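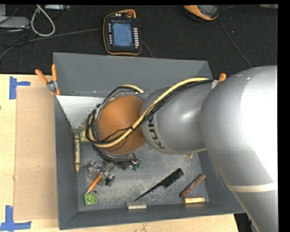
A KUKA arm over a dark gray bin.

Ticket 511

The coat had been hanging at the back of Omoregie Cleaning and Repairs since November, and by the end of winter Bayu Liem knew it better than his own. It was a long coat, dark green, with a brown lining that somebody had sewn by hand. The ticket pinned to the collar said 511. Under the number, in the writing of the woman who had worked at the counter before him, it said: shorten sleeves, 2 inches, paid.

The sleeves had been shortened. The coat was clean. Only the owner was missing.

"We keep things for six months," Mrs. Omoregie told him on his first day. "Then we give them to the church in Fevasham. I don't like to do it, but where should I put everything?"

Bayu had nodded. At that time he nodded to most things. He had been in Skondadham for a short time only, and he understood people well if they spoke one after another, which they did not often do.

He had a stool behind the counter, a small heater, and a radio that received one station. In the mornings people came before work and threw their shirts on the counter as if the shirts had insulted them. In the evenings they came back and were more polite. Between eleven and four almost no customers entered, and he was allowed to read. He read the tickets. He read the labels inside the clothes, the ones with the washing signs and the ones where mothers had written names. One afternoon, when it rained and the bus for Fevasham had already gone by without stopping, he went to the back and put his hand into the pocket of the green coat.

He was supposed to do this anyway. Pockets must be emptied before cleaning, and what is found goes into an envelope. But the woman before him had perhaps been in a hurry. In the inside pocket, flat against the lining, there was a piece of paper folded in four. It had gone soft like cloth. Most of the ink was washed out. He could read one line at the top and one at the bottom.

The top line said: Dear Leonora, I am writing this on the

The bottom line said: so please do not sell the piano before I

He read the two lines many times. On the what? On the train, on the kitchen table, on the day of something? In his own language the sentence would have to say more about itself by this point, and he felt that English had been a little careless with him.

He put the paper in an envelope and wrote 511 on it. Then he opened the customer book. The name next to the number was L. Manalo, and there was a telephone number with one digit that could be a one or a seven.

He tried the one. A man answered, from a tire shop, and was friendly about it. He tried the seven. It rang for a long time.

"Yes," said a woman.

"Good afternoon. I am calling from Omoregie, the cleaner's. We have your coat."

There was a silence, and behind it a kettle, or maybe a child playing with a whistle.

"It isn't my coat," she said. "It's my brother's."

"But it is ready," said Bayu. He did not know what else one could say about a coat.

"It was ready a long time ago. I know that."

"The sleeves are shorter now."

"Yes. They were meant to be for me. I'm not so tall." She stopped. "How much do I owe you?"

"Nothing. It is paid."

"Then I don't see the problem," said Leonora Manalo, and she wished him a good day and hung up.

He sat with the telephone in his hand. He had not mentioned the paper. He had prepared the sentence, with the word "discovered" in it, and there had been no place to put it.

Mrs. Omoregie, when he told her, said he had done what he could. She was counting the hangers that a customer had returned and did not look up. "People leave things with us on purpose," she said. "I had a wedding dress here for three years. The lady lived across the street. She said hello to me every morning."

"And what happened with the dress?"

"She moved to another street."

He thought about this while he walked home. He rented a room over the Bremon bakery, number 49, where the stairs smelled of burned sugar and the window looked at the wall of the school. His own father had owned a good jacket which after the funeral went first to one uncle and then to another, and was too wide for both of them, and was still, as far as he knew, traveling. It had never been offered to Bayu. He would not have wanted it. But he would have liked to check the pockets.

The next Saturday he did not work. He took the envelope with him, which was against the rules, and rode the bus to the end of the line, because the address in the customer book was there. He had decided that he would put the envelope in the mailbox and leave. It was a simple plan and he had even looked up when the bus went back.

The house was narrow and had a blue door. There was a mailbox, but there was also a woman beside it, on her knees, pulling weeds from between the stones. She was, it was true, not so tall.

"I'm not buying," she said.

"I am from the cleaner's."

She sat back on her heels and looked at his hands. He understood that she was looking for the coat.

"I did not bring it," he said quickly. "I have only this. It was in the pocket. We are supposed to empty the pockets first – I am sorry. Water has gone over it."

She wiped her fingers on her trousers, one hand and then the other, and took the envelope. She did not open it at once. She read the number on the front as if it might be enough.

Then she opened it and read the two lines, and turned the paper over and read the back, where there was nothing, and turned it again.

"On the boat," she said.

"Excuse me?"

"I am writing this on the boat. He wrote all his letters on the boat, he was sick if he looked at the water, so he looked at paper. Half of them he never sent." She held it nearer to her eyes. "Before I. Before I come home? Before I what?"

"I also did not know."

"I sold it in the summer," she said. "The piano. To a school, they were very happy with it. He couldn't play, you know. None of us could. It was just always in the way."

Bayu wanted to say something about this, and he looked for it in both of his languages. On the other side of the street a boy was trying to teach a dog to walk along a low wall. The dog went up, considered it, and came down again.

"Does your shop close on Saturdays?" she asked.

"At five. But I am not there today. Mrs. Omoregie is there."

"Is she strict, about the ticket? I think I threw mine away."

"She is not strict. You can say the number. And it is a green coat, there is only one green coat."

Leonora Manalo got up. It took her a moment, and he did not know if he should offer his arm, so he offered it a little, not enough that she would have to refuse. She took it. Her knees had two round marks of earth.

"I'd have to change my trousers," she said.

"The bus comes at ten past."

"I know when the bus comes, I've lived here all my life." She went up the step and pushed the blue door, and left it standing open behind her. From inside he heard a drawer, and then water running. He could see a part of the hall, and at the end of it the corner of a room where the wallpaper was darker in one place, low down along the wall.

He looked at his watch. After a while he bent down and pulled out the last of the weeds, and put them in her bucket with the others.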